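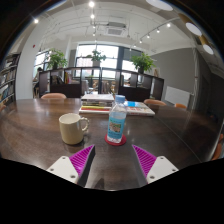
4.2 Handling drinks containers on shared tables

Print this page | E-mail this page
December 15, 2023

1. Check that each bottle is capped before any grip.
2. Keep books and papers behind the work area. 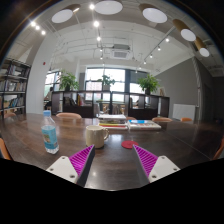
Kylie Goodwin
Handling Practice Lead, Stunduswood

3. Bring the fingers in low, one each side of the bottle.
4. Close slowly. Stop when both pads touch.

Caution: do not grip by the cap.

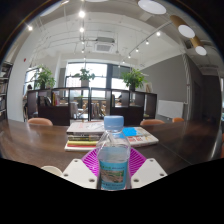
Grip height is the rule most often missed in site checks. Hold the body of the bottle and keep the fingers level with each other. With the water line just below the shoulder, as on this bottle, treat it as full and use the full-bottle setting. Limit each hold to 30 seconds.

5. Keep the bottle upright while moving it.
6. Lower it fully before opening the fingers.
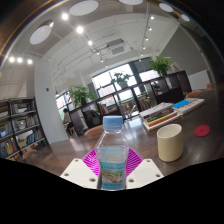 Fig. 4. Bottle held upright over the table, cup and coaster to the right.

Note: leave 2 hand widths between the bottle and any cup. Record drops on form 3,727 and send it to Brodie Halliday at the Ilton office.

This site uses cookies. Accept | Settings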